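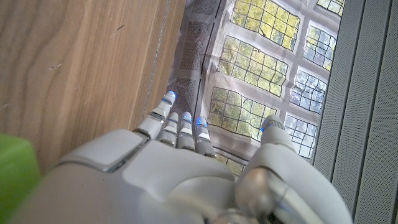 Pavisia Printed Fabric Mat

Sold by the Grerkel Home Shop
Item no. 207

If you have ever stood in front of a table full of good fabric and wondered what on earth to do with all of it, you will understand how the Pavisia mat came about. Carleen Trevaskis had been making curtains and cushion covers for years before she started on mats, and the first ones were only meant to use up the ends of the bolts. People kept asking to buy them off her own kitchen table (one lady left with two and came back for the rest!), and so here we are with a whole range.

The Pavisia is our everyday mat. It is a soft printed cotton on the front, a plain woven cotton on the back, and a thin layer of batting in between so that it lies nicely and takes the clatter out of setting things down. It goes under a sewing machine, under a puzzle, under a tea tray, or on the little table by the door where everybody drops their keys. Several of our customers keep one on top of the dryer, and we have to say it looks very smart there.

What it's made of

Front: 100% cotton, printed before cutting
Back: 100% cotton, plain weave
Filling: cotton batting
Edge: folded over and stitched down twice

We do get asked about the edge, so a word on that. Carleen used to finish her mats with bias tape, and it looked lovely for a year or so and then the corners started to go. The folded edge takes longer to sew but it holds up far better, and the corners stay square after washing. If you have one of the older taped mats and a corner has come loose, send it to us and we will stitch it back for the price of the postage.

Choosing a print

There are 8 prints in the range at the moment. Nyamweya is the busy one, and our best seller by a good margin. It hides crumbs and coffee drips better than anything else we make. Iloneck is much quieter and suits a room that already has a lot going on in it. If you can't decide between them, write to us and we will gladly mail you a snip of each, no charge, so you can hold them up against your own walls and furniture. Colors on a screen are never quite the same as colors in your hand.

The prints do change. We buy our cloth in runs of 1,000 yards, and when a run is finished we sometimes can't get the same one again, so if you are hoping for a matching set it is best to order them together. New prints usually come in during May.

Washing and care

Cold wash with like colors. Please give it a wash by itself the first time, as the darker prints can let go of a little dye. Dry flat if you have the room, or tumble on low and take it out while it is still a touch damp. Iron from the back, warm, with a bit of steam. It may pull in slightly after the first wash and then it settles down.

The mat is not meant for hot pans. It will manage a warm mug or a teapot with no trouble, but anything straight from the oven or the stove needs a proper trivet under it.

Ordering and returns

Mats are cut and sewn to order and usually leave us within a week. Gift wrap is plain brown paper and cotton string, and you can add a note at checkout, which Carleen will write out by hand. Unwashed mats can come back for a refund or a different print, and we don't mind if the paper has been opened.

Page last updated 26/08/2026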